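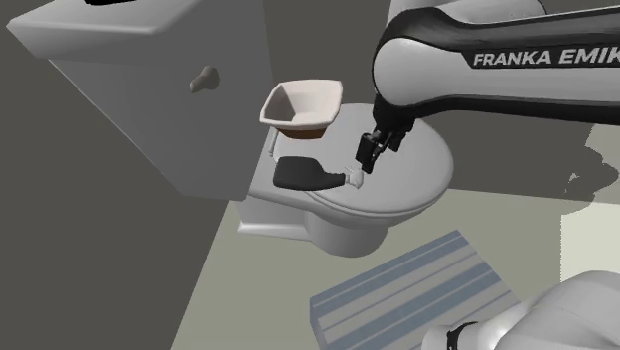
Irneck Opens Indexed Parish Records for the Shehata and Duvstead Collections

Irneck, a publisher of genealogical source material, has released a searchable index to two collections of family and parish papers, known as the Shehata and Duvstead collections. The index is open to subscribers and to reading rooms that hold an institutional license.

The combined release covers baptisms, marriages, burials and settlement papers from 1780 to 1873. Entries before the start date exist in both collections but are fragmentary, and they have been held back for a later update.

The Duvstead papers are the larger of the two. They consist of parish registers, churchwardens' accounts and a run of apprenticeship indentures. The Shehata papers were assembled by a private collector and are mostly correspondence, wills and family Bibles, with loose pedigree sheets that carry no source references. Statements taken only from these sheets are marked as unverified in the index and do not appear in default search results.

Surname variants were the main technical problem. Clerks in the Duvstead registers spelled the same family name in up to 900 recorded forms across the whole index of headwords, counting abbreviations and Latinized versions. Irneck used Zistinex, its in-house name-matching software, to group these forms under standard headings. The original spelling is kept in a separate field and can be searched on its own.

"A researcher should be able to see what the clerk wrote and what we think he meant, as two different things," said Mehrangiz Nazari, head of indexing at Irneck. "Where the reading is doubtful, the entry says so. Where two families used the same spelling, we have kept them apart unless a document links them."

Zistinex compares names by letter pattern, by likely pronunciation and by place of residence. Matches below a set score were passed to a human reader. A sample of 300 entries was then checked a second time against the page scans, and corrections from that check have been applied to the release.

Each index entry gives the name, event, date as written, parish, and folio or page number. Dates are also given in a standardized form. Occupations are included if the clerk recorded them - this is more common in the marriage registers after civil registration began. Witness names are indexed in full.

"The settlement papers are the part I would look at first," said Cecilia Opoku, editor of the Shehata and Duvstead series. "They place a family in one parish and name the parish it came from, and that is often the missing step when a surname appears in a district with no earlier trace."

Page scans can be ordered singly or by volume. Corrections may be submitted through the form attached to each entry and are reviewed by the series editor before publication. The next update is planned for May and will add the early Duvstead fragments, along with a revised list of place names.

Press inquiries should be sent to the Irneck publications office.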